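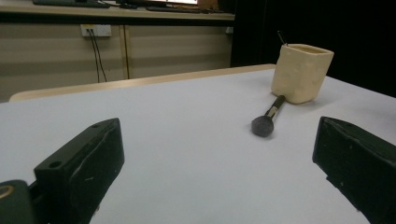 Shop Notes: Building a Hand-Held Gripper Without Losing the Bushings

Tips collected by Delyth Powell for the Stotlow shared workshop

The Qaisi gripper is a squeeze tool. You hold one end, the other end closes, and at no point does a motor do any of the work for you. People come to our bench expecting a robot and leave with something closer to very expensive salad tongs. The robot part comes later, when the same fingers get bolted to the Drokov arm in the corner, and by then you will want them to be right.

What follows is what I wish had been taped to the wall when I started mine in February. Most of it applies to any small linkage printed at home.

Printing the parts

Print the links flat. I know the file opens with them standing up. The file was made by someone who doesn't have to pull your snapped link out of the grip with pliers.

Use more walls than you think is decent. I settled on 5 and stopped breaking things. Extra infill did nothing for me except use up plastic.

Print all the links in one batch from one spool. I printed the left side on the old machine and the right side on the new one, and had a gripper that leaned to one side like a man listening at a door.

Matte black and dark gray hide layer lines very well. They also show every speck of dust and every scratch in the building. If this bothers you, print in white and be bothered by fingerprints.

Fitting the brass bushings

Buy spares. Brass rings roll, and they roll under the one cabinet that is screwed to the floor.

Ream the hole by hand before you press anything in. A drill bit turned between finger and thumb is plenty. A drill bit in a drill will make an oval, quickly, and then you're back to printing.

Press the bushings in with a vise and two scraps of softwood. Go slowly and check that the ring is level after the first quarter turn. A hammer also works, in the sense that the bushing will end up somewhere.

If a bushing goes in crooked, push it back out from the far side and start over. Do not try to straighten it with a screwdriver. I have the bracket I did this to, and it lives in the drawer with my other opinions.

Wipe a thin film of dry lubricant on the pins. Oil collects fluff, and on a carpeted floor like ours the fluff is always on its way to you.

Screws and pivots

Tighten each pivot until the link stops moving, then back off until it drops under its own weight. If it drops like a stone you've gone too far. If you have to help it, you haven't gone far enough.

Use lock nuts. Thread glue creeps into the pivot, and after that you own a sculpture.

Do both sides in the same order. It doesn't matter which order. Write it on the bag the screws came in.

The screw holes on top of the fingers are shallower than they look. A screw that is one size too long will go in with no complaint at all and then come out the gripping face, where you will find it with whatever you pick up next.

Setting up a test table

Pick a plain, pale top and keep it clear. You want to see the fingers against it from where your hand is. We tried a patterned tablecloth once, and the less said the better.

Mark nothing on the table. You'll start aiming for the marks.

Keep the cables for the desk well away from your feet. You'll be looking at the fingertips and walking backward at the same time, and those two activities were never meant to be combined.

Choosing things to pick up

Everybody starts with a wooden block. A wooden block will tell you that your gripper closes. It won't tell you much else, being the easiest object in the world to hold.

Move on to a makeup brush as soon as you can. It has a soft end, a slick metal collar and a thin handle, so you get three different problems for the price of one. Cheap ones are fine. I took mine from my own bathroom and have regretted it every morning at 7.

Add a cup for it to go in. A heavy one is better, as a light cup leaves with the brush. The lumpier and more homemade the cup, the better the practice, because nothing in a real kitchen or bathroom is quite square either.

Start with the brush lying down at an angle. Straight across is too kind, and your wrist learns nothing from it.

Picking up a brush, step by step

Open the fingers all the way before you move in. Half open feels efficient and knocks the brush off the table.

Come in low and slow, with the fingers on either side of the brush. Look at the gap between the pads, and leave the brush to look after itself.

Close on the place where the metal meets the handle. The bristles squash, and the far end of the handle lets the whole thing swing around like a weathervane. Have the brush run straight up between the pads before you trust it, and look for stray hairs along the pad edges, where they like to settle.
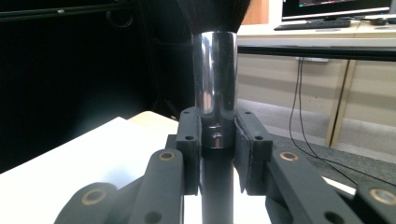 Looking after the pads

Wipe the gripping faces with a damp cloth at the end of each session. Powder from a used brush is very fine and turns the pads slippery, and it will get into the bushings if you let it.

If the pads slip on metal, try a strip of thin rubber before you try squeezing harder. Squeezing harder bends the links, and you have already printed those twice.

Check both pads for wear at the same time. They should look equally tired. If one is much shinier than the other, the linkage is off center and one finger is arriving before its brother.

Keeping a log

Write down every grab, good and bad. I filled 134 lines in a notebook before I noticed that nearly all my drops happened when I was talking. The Stotlow bench book now stands at 1085 grabs, a good many of them in my handwriting and some of them rude.

Change one thing at a time. New pads and a new spring on the same evening will give you a better gripper and no idea why.

Moving it to the arm

Don't be in a hurry. Our rule is 600 clean grabs by hand before a pair of fingers goes onto the Drokov. It is a dull rule, and it was made the week after someone skipped it.

The Pramutlow adapter plate fits with the flat side toward the arm. It also fits the other way around, perfectly, with all the screws lined up. Put a dab of paint on the flat side while you still remember.

Run the first closes at the slowest speed, with nothing between the fingers and your own fingers in your pockets.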